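Skisia paired handheld grippers, worth it for home recording?

Posted in Robotics & Automation > Kits and Hardware

Mangubat_tinkerer

Hi all, long-time reader, first post. I've been saving up for a small two-arm setup for the garage and I keep getting stuck on the data side of it. I've had a quote for the Skisia handheld pair (the two grippers, marker cubes, head camera and the cables) and it came to $3,630 with shipping. The arms themselves I can sort out later.

What I want to know from anyone who's used them at home:

Are they comfortable for longer sessions? I've got a dodgy wrist from years of tiling.

Does the marker tracking cope with a normal house? Our place is all shiny tile and downlights, and I've read that glare can muck it up.

Is the Gondincombe software that comes bundled any good, or do people end up using something else?

I'd mostly be recording kitchen and bathroom jobs. Putting lids on jars, moving bottles, wiping down, that kind of thing. Cheers in advance.

buvasus_fan

Get the Buvasus ones instead, way cheaper and they do the same thing. Mate of mine has them and no dramas.

gripsandgravel

I've had the Skisia pair since June so I can give you a decent run-down (sorry, this got long!).

Comfort first. Each one on its own feels like nothing when you pick it up, and then after a while with your arms out in front of you your shoulders start having a whinge. I do blocks of 13 minutes and then put the kettle on. If your wrist is dodgy I'd ask whether they'll do you a loan set for a weekend before you hand over that kind of money. They did that for me for $200, which came off the price when I kept them. Might be different now, so check.

Tracking. I've got polished floors too and I was worried about exactly the same thing. In my place it's been fine most of the time. The trouble I get is from hiding the cube with my own sleeve, or turning my hand so far that no face of it points back at the camera. Glare has cost me a few recordings but only late in the arvo when the sun comes in low, and now I just pull the blinds. Keep the printed faces clean as well. I got a smear of sunscreen on one and spent an entire evening blaming the software.

Cables are my main gripe, no pun intended. You've got one coming off the gripper and past your forearm, and if you're not careful there's more of it down around your feet. I've trodden on mine more than once. Get some of those soft hook-and-loop ties and run the slack up under a shoulder strap. Shoes on, too, I reckon, I did a session in socks on the marble and nearly went over backwards.

Software: the Gondincombe stuff is OK. The recording side is simple and I've had it drop out twice in total. The review side is painfully slow once you've got a lot in there. I'm up to 1,641 clips and scrolling back through them is a right pain, so name your sessions properly from day one. I didn't, and I've now got a folder called "sink again" and another called "sink again 2".

I took this standing next to the basin, so you get an idea of how you hold them:
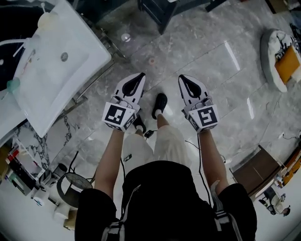 Both grippers held out, with a marker cube at the base of each.

For bottles and jars they're great. The fingers are a bit fat for anything fiddly, and I gave up on teaspoons lying flat on the bench. Wet cloths were better than I expected, although you learn to pinch near the middle or it all slides out.

Would I buy them again at your price? Probably, if you're going to use them every week. If it's a couple of weekends and then into the cupboard, I'd borrow a set.

Mangubat_tinkerer

Legend, thanks heaps, that's exactly what I was after. Hadn't thought about sleeves at all. I'll email them about a loan set and see what they say.

quietbench

Only adding to the above: ask if the marker cubes are sold separately. I dropped a gripper on concrete and chipped a corner off one, and it took ages to get a straight answer on a spare. Haven't used the Buvasus so can't compare.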